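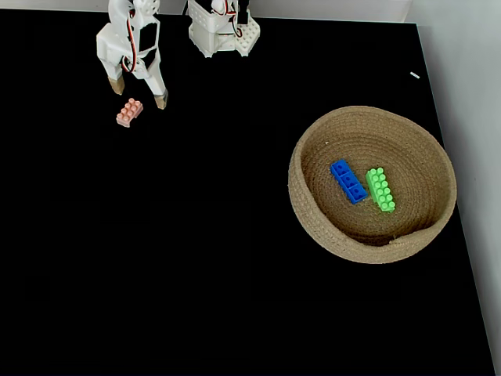
4. House rules for the pick-and-place bench

I wrote this section after my first long stretch of running the Flotia arms at our Mindosholm workshop. Most of it is small stuff, but I've broken every one of these rules at least once and paid for it in lost hours, so please read it before you touch the start button.

4.1 Before you start

1. Find the stop button and put your free hand near it. If you have to lean over the table to reach it, move the button, then carry on.

2. Tug gently on the red and black wires where they run into the gripper. You want enough slack for the fingers to open all the way, and no loop hanging low enough to snag.

3. Look at both fingertip pads. If one has started to peel, swap it now. I keep spares in the drawer marked Piątek (old label, never mind).

4. Wipe the black tabletop with a dry cloth. Crumbs and bits of paper show up really well on it, and you don't want them in your recordings!

5. Put the basket down inside arm's reach and leave it there for the whole run. Ours is a shallow rope one, and I like it a lot - toy bricks don't bounce out of it the way they did with the metal tray.

Note: Coiled rope gives a bit when you press on it. Set your drop height from the inside of the basket, not from the rim.

4.2 Running a set

6. One brick per pick. If the fingers close on two, stop, open them, and begin that pick again.

7. Mix up how the bricks lie. Straight, tilted, whatever you like, just don't line them all up neatly for the arm. It's tempting, I know.

8. Keep the speed at 32 percent until you've done 70 clean picks. After that you can go up, a little at a time.

9. Write down every miss in the Stimlow log, including the embarrassing ones. Sánziana Matei went through 776 of my entries in February and the misses were the part she could use.

CAUTION: Never reach in to fix a brick while the arm is live, even if it has been still for ages. Press stop, wait for the motors to let go, then reach.

CAUTION: Printed parts crack. Check the screw holes every 700 picks or so, and pull the gripper off if you find a split. Tape is not a repair.

4.3 When you finish

10. Park the arm, cut the power, then empty the basket. Always in that order.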